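From: Ieva Luik
To: teleop-users list
Subject: Re: Start position for the plate sorting task

> On the Menar station we have been letting each operator choose where
> the arms begin. Some start with the grippers closed and folded back
> toward the shoulders, others start with them already over the table.
> Is there a required start pose for the plate task, and do the toys
> have to go back on the tray in the same order every time? The guide
> from February does not say.

Thank you for raising this. The February guide left the point open, and the following applies to all stations, including Menar and Jokby, until the revised guide is issued.

Each demonstration should begin with both grippers open and held clear of the tray. Operators should remain still for 2 seconds after recording begins, then move the first item. Episodes in which an arm is already in motion at the first time stamp will be returned to the station and will not count toward the 200 required for the task.

The order of the toys on the tray is not fixed. Please change it at least once in every 40 episodes and enter the change in the session log. The plates may also be exchanged with one another, provided that they remain in a row behind the tray. An item that is dropped may be picked up again within the same episode - we would like to keep such recoveries - but an item that leaves the table ends the episode.

Operators who are new to remote control should complete 7 practice runs with the Eglītis settings before recording. The faster Sturkiten settings are available on request to the station lead.

A view from the head camera is included for reference.
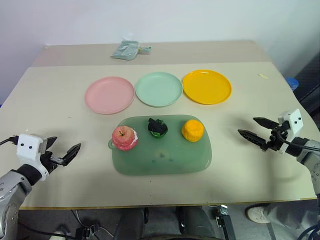 Plate task: both grippers open, three toy items on the green tray, plates empty.

The spacing between items need not match this view exactly. It is sufficient that a gripper can close on one item without touching the next.

Questions concerning episodes already returned should be sent to me directly, with the episode numbers in the subject line.

Ieva Luik
Demonstration Data Coordination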